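Hello again from the Trenis study circle! We're back on 09/01/2024, same room, and I've finally settled what we're reading first: the rules on vows. I know, I know, we said we'd do fasting. But Nuria Pacheco asked me in December whether a promise made in anger still binds you, and I gave her such a muddled reply that I've been reading up ever since (90 pages so far, and the footnotes are tiny).
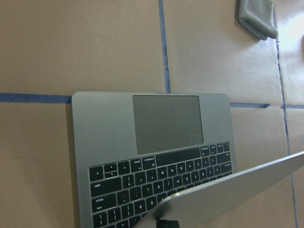 *Laptop with its lid partly open, blue tape on the floor*

What I'd like us to look at is where the scholars part ways. Some go by the words you spoke, some by what you meant, and the question of expiation hangs on which you follow. Gonzalo Vallejo has kindly offered to bring his old commentary, and Mirjam Martens will take us through the Arabic terms, slowly, for those of us who still need it (me!).

Please read the first 15 pages of the handout beforehand. If you've got a favourite passage on oaths, send it to me and I'll add it to the pile. Tea as usual, and Eino Laaksonen is after a lift home if anyone's heading towards Soler.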